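My third zine is finished

I started to draw again two years ago, when I moved to Canada and did not know many people. In the evening I had only a pencil and a cheap pad, and it was enough. Now I have a small zine of pattern pages, named Flevudau, and it is ready to print.

There are 19 pages to colour. Most of them are leaves, waves and old roof tiles from my grandmother's town. My friend Asuka Tsuchiya tried every page with gel pens and told me which lines were too close together. I drew four of them again after that — she was right about the tiles.

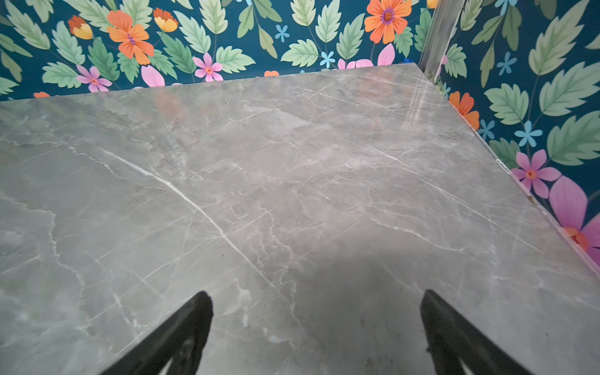
Grey countertop with white veins.

For the paper I chose 200 gsm, because markers go through the thin one. It makes the zine a little heavy for the post, so I am sorry about the shipping cost. If you use only coloured pencils, please write to me and I can print yours on lighter paper for two dollars less.

The first copies will be ready at the end of June. I will make around 30, and Elīna Kivi has kindly offered to help me with the stapling. My own stapling is always crooked.

I also want to learn how to draw water better. My waves look like hair. If you know a good book for this, leave the title in the comments. I can read English and Japanese, but Japanese is faster for me.

Haruna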